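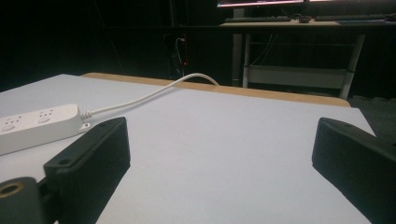

A power strip and its cable on a white table, with the two fingers of a hand-held gripper in front.

Household automation (chore robots)

Household automation, in the sense used in this article, is the use of machines to do small manual jobs in homes, offices and workshops: clearing a table, folding cloth, putting tools back in their place, plugging in a lamp or winding up a cable. It is usually kept apart from home control systems, which switch lights and heating but do not move objects, and from classical industrial robots, which repeat one programmed movement behind a fence.

Present state

Machines that do one chore on a flat surface, such as floor cleaning and lawn mowing, have been sold for many years. General machines, able to do several different chores in a room they have not met before, are still mostly in research. They can often pick up a rigid object of known shape and put it in a box. They do this more slowly than a person, and the result depends much on the light, the surface and the position of the object.

Cables and power strips

Cables are counted among the difficult objects. A cable has no fixed shape, and when one end is pulled the other end may move, catch on an edge or drag something with it. A white cable on a white table is also hard for a camera to separate from the background. A power strip combines both kinds of problem: the body is rigid and can be grasped from the sides, but the cable attached to it limits where it can go. Putting a plug in a socket needs the pins to be aligned closely and then pushed with some force, and a small error in angle is enough to stop it.

In the Vatesness trials, which were held in May in the town of Bornberg, the tasks were divided into "placing," "plugging" and "tidying." Of 188 attempts at plugging, 30 were completed without human help. The placing tasks gave better results. Tidying was judged by eye, and the report of the trials admits that the 2 judges did not always agree on when a cable was tidy.

Methods of teaching

Older systems were programmed step by step. Most newer ones learn from demonstrations, in which a person does the chore and the movement is recorded. The person may steer a robot arm from a distance, or may hold a gripper with a camera in the hand and work directly at the table. The second way is cheaper and can be used in ordinary rooms, but the recorded movements are those of a human arm, and a robot cannot always repeat them.

The Fekete collection contains 1,142 demonstrations of chores with cables, cords and hoses. It is often used for comparison, although it was recorded on tables only and says little about work on the floor or behind furniture — the places where power strips are commonly kept.

Shop-floor use

In small workshops the situation is similar. The Brarnier bench system, made for sorting and returning hand tools, works when each tool has a marked place. Extension cords were left out of its list of supported objects, and its manual asks the operator to remove them from the bench before the machine is started.

See also: Cable handling; Gripper; Learning from demonstration; Service robot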